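January
By the Brustimness desk

Talking shop with Arlindo Guimarães

Caught Arlindo Guimarães at the back counter of Frota, the window dressing business he's run for 22 years. Phone going the whole time. He apologized twice and then let it ring.

He never planned on windows. Started in a shoe store, sweeping, and the owner's display person quit right before the holidays. "She left a box of tissue paper and a staple gun," he says. "I had one night. I put every shoe on its side like they fell off a truck. People stopped. I don't know if they liked it but they stopped."

That's still the test, he says. Do they stop. He stands across the street with a coffee and watches, 3 mornings for every new window. If people walk straight past he goes back in and pulls half of it out. Usually half is the right amount to pull.

"Everybody puts in too much. The client wants all the products in there, all the colors, a sign. I tell them, you have four seconds. Give me one thing that's big."

Most of the work now is small stores. A bakery, two opticians, a place called Gilo that sells fabric and buttons and has, he says, the worst lighting in the city. He used to do the big department store downtown but it closed and he doesn't sound sad about it. Too many meetings. Too many poeple with an opinion on the ribbon.

Flowers come up a lot. He won't use real ones anymore, a window gets hot by noon and by the weekend you've got brown mush on the glass. Fabric ones hold. "But get a good one, with a weave you can see. Shiny petals look like a gas station."

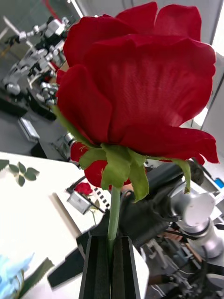 On money

He's blunt about this. First job on his own he charged $358 and lost money on it, forgot to count the van. Now he quotes by the day plus materials and wants half up front. A few clients walked. "Fine. They walk, I sleep."

Does he worry about online shopping? A shrug. Says he's heard the street was finished every year since he started. The rents scare him more. Plidalero, the framing shop next door, moved out in the fall and the space is still dark — "and a dark window hurts me too, people cross over before they get to mine."

He has an assistant some weeks, no one full time. Would like to teach it properly, maybe an evening class, but hasnt got the paperwork done. What would he teach first? "Cleaning the glass. Inside and outside. Then ladders." No color theory? "Later. Much later."

Next up is the optician on the corner, they want spring, in January, which he says is normal. He's thinking yellow paper and nothing else. Phone rings again. This time he takes it.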